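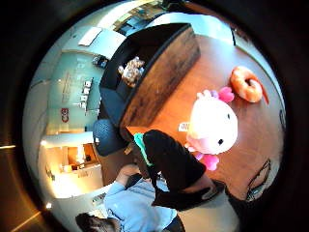
Figure 1. The shared table in Office A, with a plush toy, a ring doughnut and a paper label on it; storage cabinet behind.

4.2 Personal things on the shared table

In Section 4.1 we treated the desks, where each worker has a fixed place and a name plate. The shared table is a different case. It has no owner in the plan of the floor, and the written rules of Galbraith, the firm in which we made the main part of the study, mention it in one line only: the table shall be "left free for the next user". We wanted to know what this line means for the people who use the table every day.

The first observation concerns soft objects. In the desk survey, plush toys were a small group, well behind cups, chargers and plants. On the shared tables they were seen much more often than we expected. The toy in Figure 1 has a round white head, a pale pink body and bright pink limbs, and it lies on the same surface as a glazed doughnut. We coded the toy as "comfort or decoration" and the doughnut as "food, open". The paper label near the toy was coded as "paper, small", the code for all paper smaller than a hand, whether or not it could be read.

This coding has one weakness which we should mention. A toy on a desk says something about the person of the desk. A toy on a shared table does not say it so clearly. It can be a gift on its way to somebody, a forgotten thing, or a kind of common pet of the office. In the interviews all three explanations were given, sometimes for the same object. We therefore did not try to assign an owner to objects on shared tables, and the ownership column in the Appendix is left blank for them.

The second observation concerns the storage. In Office A the cabinet stands directly by the table, so a person could put things away with very little walking. Earlier work on home kitchens, and our own pilot at Nolau, made us believe that a short distance to storage leads to a clearer table. We do not find this in the present data. Of the 277 objects recorded on shared tables in October, most were within reach of a cabinet or a shelf. The open top of the cabinet was itself used as a second surface, for example for a clear plastic bag of small items (Figure 1). Several workers told us that the top is "for things that are waiting", and what they are waiting for was not always known.

The third observation is about neighbours. Objects on the shared table seem to come in company. Where one soft thing was lying, a second soft thing was often found beside it, and between them the small black things of daily work: straps, cases, cables. Figure 2 gives such a group, with the white head of a plush toy on one side and a large furry object in brown, tan and cream on the other.

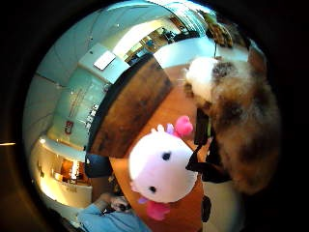 One reader of an earlier draft, Jandik, objected that a toy and a strap in the same place do not make a group, and that we may be calling "company" what is only a lack of space. We take this point seriously. Our table surfaces are not large, and any two objects on them will be near to each other. To test it, we compared the shared tables with the desks of similar size at Drivow. On the desks, soft objects were mostly kept at the back edge or on top of the screen, away from the working tools. On the shared tables no such border was visible to us. We have kept the word "group", but in the rest of the paper it means only closeness and no intention of the persons.

It is also possible that the rule itself plays a role. At Drivow there is no rule about leaving tables free, and the workers spoke of their tables with little interest. At Galbraith nearly every worker could repeat the rule by heart, and many of them laughed while doing so. One said that the table is free "if you can still put a laptop on it". This understanding came back in other interviews in different words, and we return to it in Section 5, where the limits of tolerance are discussed.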